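Foire aux questions – Atelier de robotique Tomumano

Qui peut s'inscrire ?
L'atelier est ouvert aux étudiants de toutes les filières, dans la limite de 15 places. Aucune expérience en programmation n'est exigée.

En quoi consiste le module textile ?
Les participants travaillent la manipulation de vêtements à l'aide d'une pince tenue à la main.

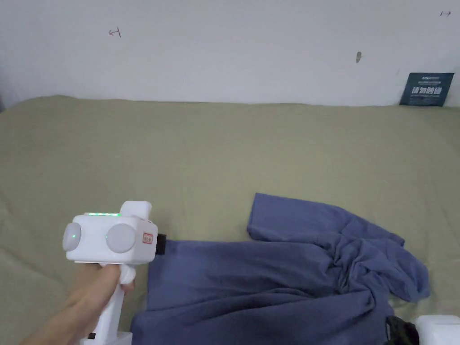 Module textile : pince à main et vêtement bleu foncé.

Quand déposer son dossier ?
Les candidatures sont reçues jusqu'au 2024-09-17 auprès d'Azadeh Soltani, responsable pédagogique.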